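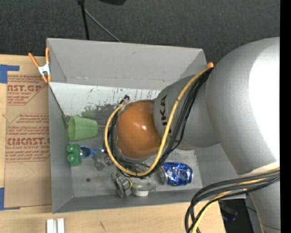 Monday, after second shift

Fourteen years of picking odds and ends out of gray bins, and now I have a colleague who does it without a lunch break. It is orange at the elbow, or the wrist, I can't decide which, and has more cable on it than my mother's television. The people from Adik call it the cell. Jessie MacBrayne calls it Kevin, and by six o'clock so did the Adik people.

Today's returns were the usual: a green cup, sunglasses with blue frames, a toy block, a beverage can somebody had already won an argument with. I used to clear a bin like that while thinking about dinner. Now I stand at the screen and think about the bin, and dinner doesn't get planned at all. We had toast.

Rimstead says nobody is losing hours before the spring. They said it in an email with 400 people on it, so I suppose it counts as a promise, or at least as an email. What has gone is the talking. Picking, you faced each other across the bench. Minding, you face a screen, and Jessie is 5 yards off facing hers — we wave, like people on different trains.

My wrists don't hurt, I'll give it that. First Monday in ages I opened the jam by myself. My neck hurts instead.

The new job title is "exception handler." An exception is whatever Kevin won't pick up, and it goes on a sheet with a code. Clear plastic is 1011, so I write 1011 a great deal. Wogan wants the codes in by the end of shift and Steniro wants them in a different format, and neither of them has sent me a pen that works.

Training on Steniro's software tomorrow at 6 in the morning. Jessie is driving. She wants to know if we can put in for a raise on the grounds that we are now supervisors, with one direct report between us. I said I'd ask. Must find the other glove, and ring the dentist.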